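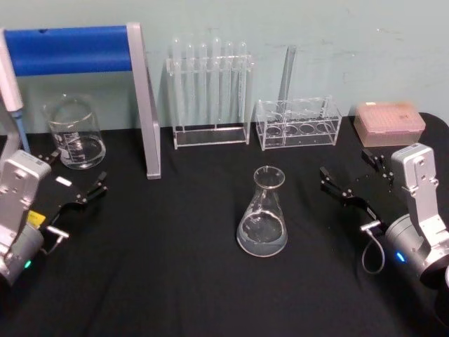 Unit 2: Measuring liquids and making up solutions
Course notes, Ningsih Lumbantobing

Read these notes before the practical. The worksheet that goes with them is handed out at the start of the session and collected at the end.

Why volume is awkward

Mass is easy to measure well. You put the thing on a balance and read a number. Volume depends on the shape of the container, the temperature of the room, where your eye is, and how much liquid stays behind on the walls when you pour. Most of the poor results in last year's reports came from volume and very few from weighing.

Choosing a vessel

A beaker is for holding, mixing and pouring. The marks on the side are a guide only. On an ordinary beaker they may be out by five per cent or more, and you should never quote a beaker reading as a result.

A measuring cylinder is better, usually within one per cent of its full capacity. Use the smallest cylinder that will take the whole volume in one go. Filling a small one several times adds the error each time.

A volumetric flask has a single line on a narrow neck. It holds one volume, at one temperature, and is used for making up solutions. It isn't for storage and must not be heated.

A pipette delivers a volume, so the drop left in the tip has already been allowed for in most types. Don't blow it out unless the pipette is marked for it.

Reading the meniscus

Water curves upwards where it meets glass. Read the bottom of the curve with your eye level with it. If you look from above, the reading comes out too high on a cylinder and too low on a burette, whose scale runs the other way. A piece of white card with a black strip, held behind the glass, makes the curve easier to see. For very dark liquids read the top edge and say so in your notes.

Worked calculation

We want 250 ml of salt solution at 40 grams per litre.

Mass needed = 40 x 0.250 = 10.0 g

Weigh the salt into a beaker. Dissolve it in less water than you need in the end, say 150 ml. Pour it into the flask through a funnel, rinse the beaker twice with a little water and add the rinsings. Fill to just under the line, let it come to room temperature, then add the last of the water a drop at a time. Stopper and turn it over 15 times.

If you go past the line, start again. Taking some out with a pipette doesn't help, as salt comes out along with the water.

Dilution

Use C1 x V1 = C2 x V2, with the same units on both sides. To get 100 ml at 8 grams per litre from the solution above:

V1 = (8 x 100) / 40 = 20 ml

Pipette 20 ml into a 100 ml flask and make up to the line.

Writing it down

Write readings in pen as you take them. Cross out mistakes with one line so they can still be read. Give the unit every time. A cylinder marked every 2 ml can be read to the nearest 1 ml, and figures beyond that should be left off.

Before next time

Finish questions 1 to 6 on the worksheet. Question 4 uses the Tambunan water samples, and the table for it is on page 219 of the course reader. Anyone who missed the January session should copy up the balance notes first.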